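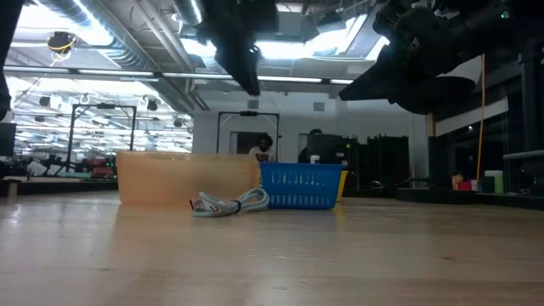
Before you clear out the pantry

So Drandcombe and Stilport have signed again. The Giltell crossing is supposed to open to trucks in June, and the radio is full of talk about cheap flour. I've kept house through 2 of these agreements already. The handshake was lovely both times and the price of cooking oil didn't move for months.

My advice is to run the kitchen as if nothing has been signed until you see the goods on a shelf with a price on them.

Flour and rice

Keep what you have and keep using the oldest first. Write the month on the bag with a marker. If you bought heavily when the border closed, check for weevils now: sift a cupful onto a dark plate and leave it for ten minutes. A bay leaf in the bin is what everyone recommends. I've never seen it stop a weevil. A lid that closes tight does the job.

Oil

Don't stock up in a panic, and don't run down to the last bottle either. Oil goes off faster than the politicians do. Smell it before you cook with it, and if it reminds you of crayons or old putty, out it goes. Store it away from the stove.

Coffee

Juška is meant to come back in the 200 gram packs. Maybe. The last time tariffs were "suspended" the shops sold us the same stale stock under a welcome banner. Look at the roast date, and if there isn't one, buy a single pack and try it.

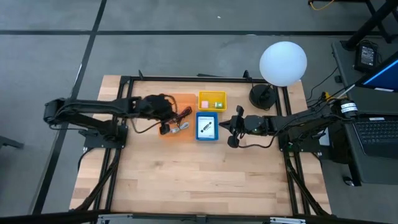
Reading the small print

The text of the deal is usually put up a few days after the ceremony, and it's worth a look over breakfast. Three things matter to a household:

Which foods are named. "Essential goods" on its own means whatever the customs post decides that morning.

The start date for each one. Dairy often comes last.

What happens if one side walks out. In the last agreement it was 4 lines near the end, and those were the lines that got used.

Fresh produce

If Stilport tomatoes do turn up, buy for 3 days at most. They may have sat in a truck while somebody argued over a stamp – press near the stem and check for soft spots. Keep them out of the fridge unless they're fully ripe.

And leave the canned ones where they are until fall.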